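The woman who runs the furniture side of Pollow has a rule about vanities: she sits down at every one before she says a word about it. "You can't judge it standing up," she told me. "Nobody does their face standing six feet back." So when I went over to talk with her about dressing tables, the first thing she did was drag a stool across the shop and plant me on it.

I should say that I came in a skeptic. My grandmother had one of these, all curls and curvy legs, and I spent years thinking it was the fussiest thing in the house. (I now want it back, and my cousin won't give it up.) Pollow sells them second-hand, mostly repainted, and she says they go faster than anything else on the floor.

"People come in for a bookcase and they leave with a vanity," she said. "Then they call me because they don't know where to put it."

That's how we got onto rooms. She's big on letting a fancy piece stand next to plain stuff, and she has no patience for the idea that everything has to match. "If the whole room is curly, it's a wedding cake! Put it next to a plain desk. Let it be the only one showing off."

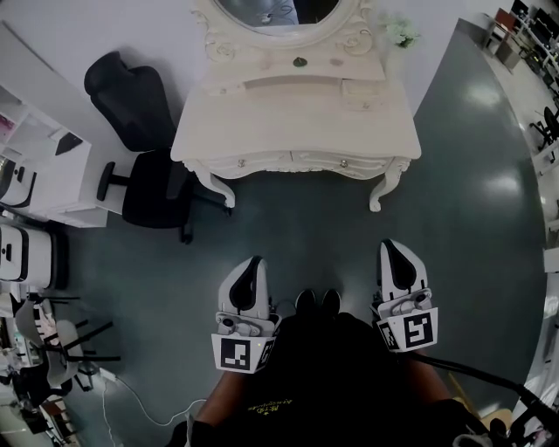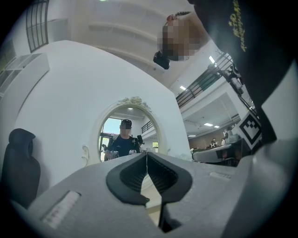 I asked her what she looks at first on a painted one, and she said the legs, every time. If the legs wobble she flips the table over and checks the joints, and if the joints are shot she walks away, however pretty the top is. The mirror comes second. On a white one with an oval mirror and a carved crest like this, she'd want to know how the glass is held in and whether the scrollwork is wood or something molded. "Either one is fine," she said, "but you clean them differently, and you pay differently." She also likes the curved front legs, because a mop gets under there.

Dust is the big complaint. Customers tell her the carving is impossible, and she rolls her eyes at that. She uses a soft dry paintbrush, 2 inches wide, the kind you'd buy for trim. No spray on the carving, ever. For the glass, she puts the cleaner on the cloth and wipes, so nothing runs down behind the edge.

The paint took up a good chunk of our morning. She's loyal to a satin she gets from Hedeo and she does two thin coats, then leaves the piece alone for four days before the knobs go back on. I asked if anyone could really wait that long. "No," she said, and laughed. "I've ruined plenty. You put a drawer in too early and it's stuck until August."

Knobs she buys from Weidemann, small round ones, and she keeps a coffee can of leftovers that she'll sell you for 20 cents each. I bought two, for a nightstand I haven't painted yet.

And fake flowers, which I had to ask about, having seen so many tucked into mirrors. She's all for them. "A little green up by the glass, sure, on one side. Don't go all the way around." She pulls hers off once a month and rinses them in the sink.

She has a tall one coming in from a house out in Nollance, with the original mirror, and she's already decided it's staying white.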